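## 3 材料与编码

### 3.1 语料来源

本文的语料取自问答社区 Gudport 的一个长期置顶帖，题目是“你做过最尴尬的一件事”。该帖不设奖励，也不要求实名，回帖者可以随时修改或删除自己的内容。我们在五月一次性抓取了全部公开回帖，共 1,059 条，此后的改动不再纳入。

抓取之后先剔除纯表情、转发链接、只对他人故事作评论的回帖，再剔除没有具体事件的笼统感慨，例如“我每天都很尴尬”。保留的标准有两项：回帖须有可辨认的时间或场合，并且讲述者本人是事件的当事人。符合标准的共 254 条，以下称为“叙事样本”。讲述亲友经历的回帖虽然数量不少，写得也常常更完整，但讲述者的位置不同，本文不作处理。

另一社区 Wusow 也有同类帖子，我们曾考虑合并使用。该站按点赞数折叠回帖，排在后面的内容不易完整取得，两处语料混在一起会使篇幅和语气的比较失去意义，最后没有采用。

### 3.2 编码步骤

编码在 Prultico 中进行，由 Hafþór Laxdal 和本文第一作者各自独立完成。编码单位是整条回帖，一条回帖若讲了 2 件事，则只取篇幅较长的一件。编码项目如下：

- 场合：家庭、学校、工作、公共场所、线上；
- 在场者：无人、熟人、陌生人、混合；
- 触发方式：认错人、说错话、身体失误、物品失误、误发信息；
- 结尾类型：解释、自嘲、求证、无结尾。

“求证”指讲述者在末尾询问其他人有没有类似经历。这一类在试编码时归入“自嘲”，后来发现它引来的跟帖方式明显不同，于是单列。“无结尾”包括故事讲到最难堪处便停住的情况，也包括因字数限制中断的情况，两者仅凭文本难以区分。

意见不一致的条目由两名编码者讨论决定，讨论后仍有分歧的按“在场者”一项优先的原则处理，并在编码表中留下备注。尴尬程度参照 Ó Ceallaigh 简表评定，只用其中的情境部分，自我评价部分不适用于他人写成的文本。

### 3.3 日常物品在叙事中的位置

叙事样本中，有旁人在场的约 194 条。这些故事大多不依赖特殊道具，出现的东西多半是手边之物：手机、雨伞、钥匙、杯子、零食袋（后两类见图 2）。讲述者对物品的描写一般很短，常常只有一个名词，颜色和大小要等到它影响情节时才会交代。把别人的杯子当成自己的端起来喝，是“物品失误”一类里的典型情节；在安静的教室里拆零食包装，则常与“身体失误”连在一起写，先是声音，后是脸红。

**图 2** 桌面上的透明塑料杯与橙褐色零食袋

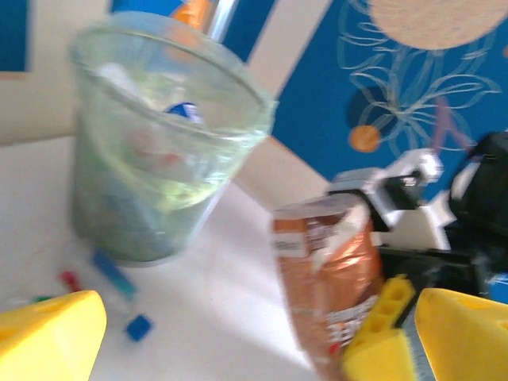
### 3.4 讲述顺序与延迟揭示

就讲述顺序看，样本可以分成两种。第一种开头就说出结果，例如“我对着陌生人叫了一声妈”，随后再补充当时的情形。第二种按时间推进，把出错的那一刻放在后半段。前一种多见于短回帖，后一种多见于学校和工作场合的故事，这类场合需要先交代人物关系，读者才能明白为什么难堪。

延迟揭示的故事里，讲述者往往会提前留下提示，如“当时我还觉得自己挺聪明”“那天我特别自信”。这类句子在编码时单独标记。它们使读者知道后面要出事，却不知道是哪一件事。以“解释”收尾的故事很少使用这种句子，讲述者更关心的是说明自己为何会犯错，光线、噪音、睡眠不足都是常见的理由。

误发信息一类比较特殊。线上场合没有面对面的反应可写，讲述者便用等待来代替，写对方“正在输入”、写自己反复查看有没有撤回成功。有几条回帖几乎全部篇幅都在写等待，误发的内容只占一句。按原定方案，这些回帖的在场者应编为“无人”，但讲述者显然把屏幕另一端的人当作在场。经讨论，我们将其改编为“熟人”或“陌生人”，原始编码保留在备注栏中，第四节比较在场者与结尾类型时使用的是改编后的数值。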